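How to put together a parish history booklet without losing your mind

I said yes to doing the booklet for St Brendan's in Stodstead because I like old photographs and thought it would take a fortnight. It took from January until the summer. We had a new priest being ordained from the parish and everyone wanted something printed for the day, so there was a proper deadline too! If you've been landed with the same job, this is how I'd go about it now.

Start with the registers

Ask the parish office what they hold and what has gone to the diocese. Baptism and marriage registers are the backbone. Ours had a gap of 4 years which had me stumped until Philomena Lenihan remembered that Stodstead shared a priest with Geltbridge back then, and there they all were in the Geltbridge books. Use pencil only near old registers, and photograph the pages if you're allowed.

Check before you print anything about living people. Births and marriages within living memory are somebody's private business, so I left the recent ones out.

Talk to people early

Go and see your oldest parishioners first. Take a few photos along (the old altar, a procession, a First Communion group) and let them chat. I asked Rosalie Hofstetter one question about the choir and came home with six pages of notes. Write them up the same evening, while you can still read your own handwriting, then take the typed version back so they can fix the names.

Set a word limit

Mine was 3000 words and I should have stuck to 2000. Give each priest a paragraph, give the building a page, and keep the rest for the people in the pews. Captions don't count towards the limit, so you can sneak quite a lot in there.

Proofs and printing

Get two people to read the proof, one who knows the parish and one who doesn't. Rizwan Bhuiyan did ours as the outsider and wanted to know what a sacristy was, so in went a little glossary. Ask the printer for one finished copy before the full run, and check the staples, the page order and every single surname.

If you're serving food at the launch, sort that out a good month ahead as well.
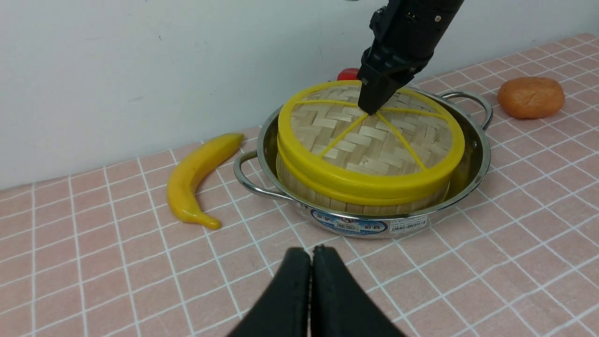 Bamboo steamer with a yellow rim, in its steel pot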